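Nistdale Community Kitchen
Annual safety inspection: checklist and comments
Inspected by: Daiane Figueiredo
Received by: Ghislain Beaulieu
Date: 11 February 2019

Ratings: S = satisfactory, A = action needed, N/A = not applicable

1. Exits and access

1.1 Main exit clear and unlocked during use: S
1.2 Rear exit opens fully: A
Door drags on the threshold for the last part of its swing. Plane the bottom edge or reset the lower hinge. Allow 30 days.
1.3 Exit signs lit on battery test: S

2. Fire

2.1 Extinguisher at cooking line, gauge in the green, tag current: S
2.2 Fire blanket mounted and reachable: A
Mounted directly over the back burners. Move to the wall by the prep sink.
2.3 Hood filters clean: A
Grease on the two end filters. Log shows last cleaning in September. Interval in the Lévesque hood manual kept on site is shorter than this. Clean now and correct the log sheet.

3. Gas and electrical

3.1 Gas shutoff labeled: S
3.2 Range connector free of kinks: S
3.3 GFCI outlets trip and reset: A
Outlet left of the prep sink trips but does not reset. Taped off during the visit. Replace before next booking.
3.4 Panel cover closed, 30 inches wide by 36 deep kept clear in front: A
Stacked chairs in the clear space. Moved while I was there. Mark the floor.

4. Water

4.1 Hot water reaches hand sink: S
4.2 Dishwasher (Osance) final rinse reading: S, 186 °F at the gauge
4.3 Backflow device tested: N/A, not due until next visit

5. Work surfaces and small wares

5.1 Table coverings flat, no torn edges: S
Smooth out wrinkles before setting anything down. Retape if the covering shifts.
5.2 Plates free of chips and cracks: S
5.3 Lids: glass sound, rim tight, knob secure, vent clear: S
Check the knob screw from the underside.
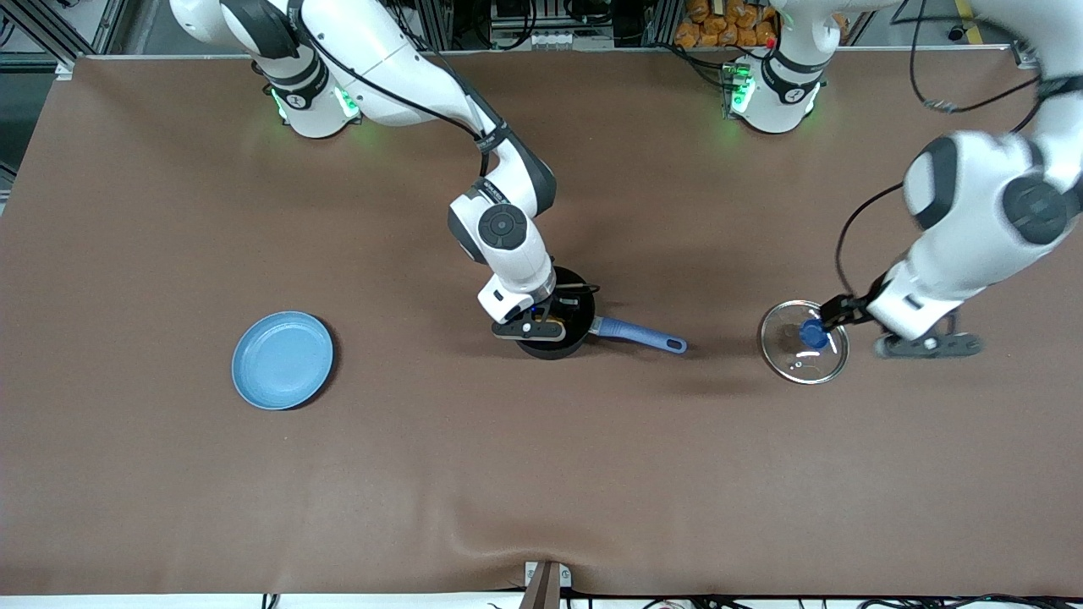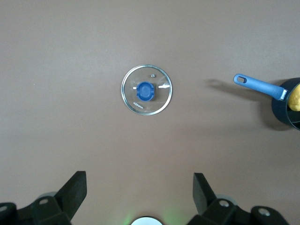 5.4 Knives stored in rack: S
5.5 Cutting boards: A
Discard the two with deep scoring. Order through Erberg as before.

6. Storage

6.1 Shelving anchored: S
6.2 Posted load limit, 600 lb per unit: S
6.3 Chemicals kept apart from food: A
Degreaser found on the dry goods shelf, item 12 on the inventory sheet. Relocate and relabel.

Return the signed copy with completion dates against each A item. Item 3.3 needs the electrician's invoice attached.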